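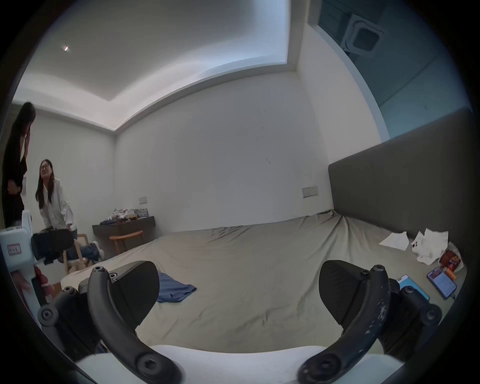
Killian Marty thinks the wide view carries more than we give it credit for, and that before we touch the folding policy again we should find out how much of the clutter near the headboard it is keying on. His words on Monday were that a cloth policy which has learned the room has not learned the cloth. I agree with the worry but not with the order of work, so I am writing down what I did this morning and what is left.

Notebook, Hemska cloth work, March, Monday

Question for this week: does adding the head view to the gripper view help the policy find a first grasp point on a garment, or does it only help it find the bed?

Blue cloth, beige sheet, grey headboard on the right. Colour contrast is good, so segmentation is not the hard part. Crumpled starts are. With the cloth in a heap the gripper view mostly gives folds and very little outline, and the predicted grasp point wanders from one frame to the next.

Set of 17 starts, same starts replayed offline through each model. A start counts as good if the predicted point lands on a hem or sleeve edge and stays there until the fingers would close.

Gripper view only: 8 good.
Gripper and head view: 9 good.

One start is no difference. I had hoped for more, and Ivan Lytvynenko had bet on more. Looking through them one at a time, though, the two models do not fail on the same starts. Gripper only loses the garment when the approach begins low and the cloth sits off to one side. The two-view model finds it in those, then picks a point in the middle of the fabric, as if the flat outline from the head view outvotes what the fingers see close up. So the extra view is doing something – it is just not being let go of at the right time.

Tried fading out the head view over the last part of the approach, using the height above the bed as the cue. Only ran it on 4 of the bad starts before lunch. Three now end on an edge. The fourth still goes for a sheet crease, which has a long straight ridge and probably passes for a hem at that angle. Too few to report, and the fade height was picked by eye.

Spread starts are a separate matter. With a shirt laid out loosely the head view gives a usable outline, and the sleeve step is the feature I would want the model to pick up first. I have not scored these yet. Folds in the sheet could still be a nuisance, particularly the long ones on the open side of the bed. 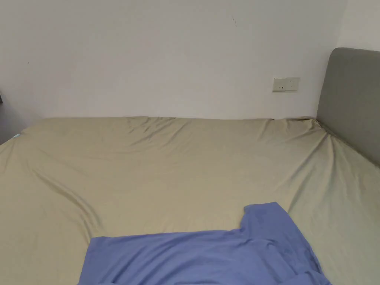 To do

Rerun all 17 with the fade, height fixed beforehand and written down here.

Score the spread starts separately. Do not mix them into the crumpled figure as we did in the Lindgren report.

Killian's test: mask everything beyond the sheet and compare. Cheap to do offline, so I will run it alongside and not argue about it.

Ask Ivan whether the Wevico labels separate hem from crease. If not, we need to relabel at least the bad starts.

Check the timestamps between the two views. An offset would look a lot like the mid-fabric error and I have not ruled it out.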